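We use cookies to improve your reading experience. By continuing to browse, you agree to our cookie policy. Accept | Manage settings

Filed under: Human Factors > Automation at Work > Open Access

4. What changed for the sorting staff

4.1 From handling to teaching

Before the arms came to the Adgate site, a sorter's shift was measured in items moved. Returned electronics arrived mixed, were checked by hand and went into baskets by type, and the person at the bench did all of it standing up. The first thing that struck us when we went back in April was how much of the room was now sitting down! Staff who had spent years lifting and turning small goods were spending most of the shift guiding arms through the same motions, and talking to each other about how those motions should go.

That talk is, for us, the most exciting finding in the study. Sorting by hand had been close to silent work. Teaching an arm to sort forces people to put into words what they know: which side of a box to take hold of, when to give up on a bad grasp and start again, how far above the rim to let go. Across 186 recorded conversations we heard experienced sorters explain things they told us they had never explained before, and newer staff push back with ideas of their own. One sorter from the Flidstead intake had a way of nudging a flat box toward the basket before lifting it, and within two weeks most of the benches were using it.

4.2 Pace, pauses and who decides

The gains were uneven. Of the 2,227 pick attempts we logged, the slow ones bunched up around thin cartons and anything with rounded edges, and staff were quick to say so. Under the old targets a slow item was a mark against the person. Under the Purnovlow scheme the operator can flag an item as difficult and the clock stops. We coded 170 of these flags, and the reasons given were detailed, sometimes funny, and very useful to the engineers. Several led to changes in basket placement the same day.

Sore wrists and shoulders came up less in interviews than in the first round, while tired eyes came up more. Two operators missed walking the floor and asked for a rotation, which the site has now adopted. We think this deserves as much attention as throughput. A job can get lighter on the body and still feel smaller, and the people doing it notice early.

4.3 The bench as a shared workplace

Figure 3 gives a sense of how close together people, arms and goods are. Operators can see neighboring benches, and in our notes they looked across often, mostly to compare how a colleague was coping with the same kind of item.
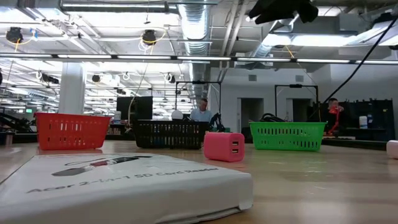

Figure 3. Work area with a boxed SD card reader, a pink USB charger and three slotted baskets; robot arms and two people are visible beyond.

Eirini Liapis, who led the interviews, first treated these glances as distraction. After a second pass through the notes we coded them as learning, and the pattern became much clearer. Benches with a good view of others picked up new techniques sooner, and their operators were more willing to try an odd approach. We would love to see this tested at the Deligiannis site, where high partitions separate the benches and the product mix is almost the same.

4.4 Limits

All of this comes from one room and one kind of work. Our 300 survey responses include repeat answers from the same staff at different points, so they describe change within a group and should not be read as a sample of the trade.

Related items

Octavio Ojeda: Who Stops the Clock? Difficulty Flags in Assisted Sorting
Eirini Liapis: Talking Hands, or How Sorters Describe a Grasp
Rotation Schedules After Automation: Notes from Flidstead
Bench Layout and Line of Sight in Small Warehouses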